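Re: [handheld-demos] garment flattening, how many demos before it's worth training?
List: handheld-demos
Sent: August, 9:40 pm

> We have 600 demos of flattening and folding with the two-hand setup,
> all on a plain gray table with T-shirts. The policy does well on
> those and falls apart on anything thicker. Before we go and record
> 2,000 more of the same, has anyone here tried heavier clothes, or
> a soft surface under them? Also, do you let both hands move at the
> same time or make people take turns?

We went through this at Flesten over the spring, so I'll answer what I can.

On numbers first. Our first set was also 600, and going up to 2,000 with the same shirts on the same table bought us very little. What helped was a smaller batch recorded on beds and blankets with clothes that have a lining. I would stop where you are and change the material before you record anything else.

Thick knits and fleece linings behave differently from T-shirts in two ways that matter for the demos. The edge is hard to pinch. People come in too high, close the fingers on fuzz and lift nothing. We now tell them to bring both finger pads down until they touch the cloth, wait a beat, then close. The wait looks silly on playback but the policy picks it up, and the missed grasps mostly went away. The other thing is that a waistband or lining turned outward looks like a second garment to the model. Leave some of those in on purpose. Our early operators tidied everything before pressing record, and we had to throw out a whole folder for it.

A printed blanket is a good test surface. Large lettering has strong edges, and our first policy went after the letters about as often as the hem. It also slides and bunches when you pull on the clothes, so whoever is recording has to learn to pull low and flat. Expect the first 11 or so takes from a new person to be useless. Keep them in a separate folder.

On taking turns: we tried both. Strict turns gave clean data and very slow folding. Free movement was faster but the two hands kept crossing. We settled on one hand holds, the other smooths, and they swap only when the cloth is lying still. Write that down on one page and make everyone read it. With 4 operators we had 4 different habits inside a week, and the Daten scripts can't sort that out for you later.

For tracking, the loss you get when one tool covers the other is real. Jarman handles short gaps fine. If the second hand is sitting right over the end of the garment for most of the take, drop the take. We also label dark clothes separately, because the folds are hard to make out on matte black and the annotators disagree about where the lower edge is.

I can put our operator page and a few of the blanket takes on the Menano share if people want them. One of the black knit ones is attached.

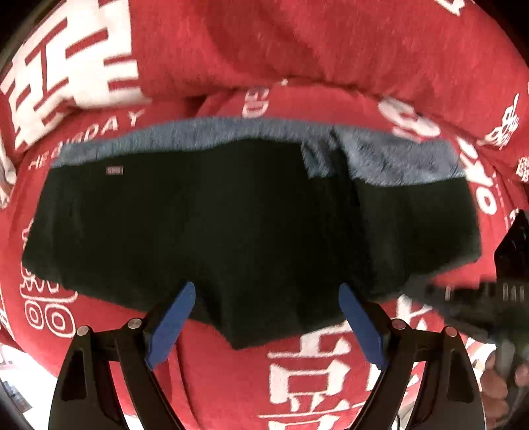
The takes I'd share are raw, with no trimming at the start or end, so you will want to cut them yourselves. Let me know which folder layout you use and I'll match it. Our labels are plain text, one line per take, with the surface and the fabric type first.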